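June 2019

# Salgado's repair evenings find a bigger home on Alto Street

If you have walked past the old Lunomgate shop on Alto Street after supper lately, you may have noticed the lights on and a good deal of chatter coming out the door. The Salgado repair evenings, which for the longest time squeezed themselves into the back of the library, have moved in there for good, and it is a pleasure to report that everybody now has somewhere to put their elbows.

For anyone who has never been, the idea is a simple and neighborly one. You bring in the thing that has been sitting in your hall closet – the lamp that flickers, the coat with the stubborn zipper, the toaster that only browns one side – and you sit down next to somebody who knows a bit more than you do. You do most of the fixing yourself, with plenty of help and usually a cookie or two. Some things go home mended and some go home in the same state they came, but with their owners a little wiser about what is inside them.

The new room holds 30 people, and it has six worktables where the library had only two. Sewing has the spot by the front window, which gets the last of the evening sun (a real kindness when you are threading a needle), and lamps and small appliances are along the back wall, close to the outlets. Bicycles are still welcome, though they are worked on in the yard behind the shop whenever the weather allows, and please do wipe the tires before wheeling one through.

White-topped tables were high on the wish list, as anyone who has ever dropped a tiny screw onto dark wood will understand, and a square one like this gives you a good clear surface to lean over.
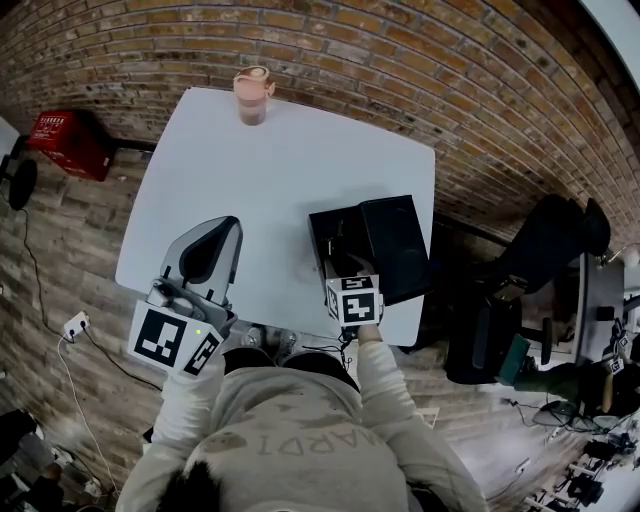 ## What to bring, and when

Doors open at 6 in the evening, and the last repairs are started 2 hours later, so it does pay to come early if your project is a fussy one. There is no charge, although the jar by the door is always glad of a dollar toward thread, fuses and glue. Please bring any loose parts along in a bag or an envelope, even the ones you are fairly sure don't matter. They have a way of mattering.

Microwaves and anything that runs on gas can't be taken on, and large furniture is best left at home with a couple of snapshots brought in its place, so that somebody can talk you through the job. Children are very welcome with a grown-up, and there is a basket of buttons and felt scraps set aside for them.

The hardware store, Zovberg, has kindly agreed to sharpen kitchen knives and garden shears dropped off at the room, and to have them back for the following session. Wrap the blades well in newspaper and put your name on the bundle.

The evenings will carry on through the summer and into the fall, with a coat and mitten session planned for October. If you have wool to spare between now and then, leave it in the box inside the front door.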